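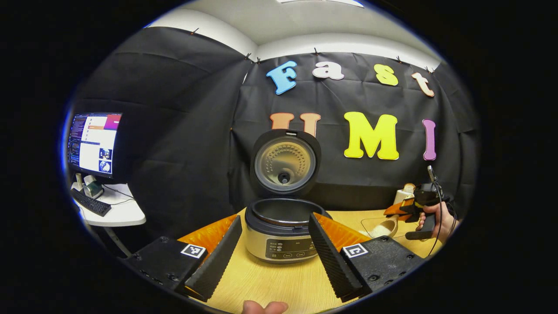 **Brostbridge adopts household resilience plan**

Brostbridge district council has adopted a household resilience plan that asks residents to prepare for up to five days without mains power, piped water or road deliveries. The plan covers the town and the outlying settlement of Tapsell, and replaces an older emergency leaflet that dealt only with river flooding.

The document was drafted over the winter by the council's sustainability unit. It draws on a postal survey sent to 3050 addresses, of which 524 returned a usable form. Households were asked how much food and drinking water they normally kept, how they heated their homes and whether they knew their neighbours well enough to ask for help.

Respondents held a median of four days' food but less than one day's water. Only 89 had any means of collecting rainwater beyond a single garden butt. The authors note that people who garden were more likely to answer, so the true position is probably weaker than the returns suggest.

Water takes up the longest section. The plan recommends a stored reserve of three litres per person per day for drinking, with a separate supply for washing and flushing. Roof water may be used for the second purpose without treatment if the first flush is diverted and the tank is screened against mosquitoes. A simple diverter design, made from standard downpipe fittings, is given in an appendix with dimensions.

On food, the plan favours dry staples that the household already eats, rotated by date. It also sets out a planting calendar for beds of ten square metres, weighted towards crops that stand in the ground until needed: leeks, kale, parsnips and perennial greens. Potatoes are included for yield, with a warning about blight in the lower part of the valley.

The heating section is shorter. It advises closing off all but one room, fitting lined curtains and insulating any exposed hot water pipes. Solid-fuel stoves are discussed only for homes that already have a lined chimney, and the use of camping stoves indoors is ruled out on carbon monoxide grounds.

Three community sites will be fitted with hand pumps, seed stores and shared tools. The first, on the allotments at Tapsell, is due to open in July. The other two depend on ground tests, as the water table on the eastern side of Brostbridge has not been measured recently.

Training will be run by Govow, a permaculture education group based in Vumavville, which ran a similar course there last year. Sessions will cover tank sizing, soil preparation, seed saving and street-level mapping – the last meaning a record of which homes have useful equipment and which may need a visit. Inclusion on a street map will be by consent, and the maps will be held on paper by each street group.

The council has set no target for take-up. A second survey will go to the same addresses after the first full growing season, using the same questions so that the results can be compared. Printed copies of the plan are available from the library and the Tapsell allotment office.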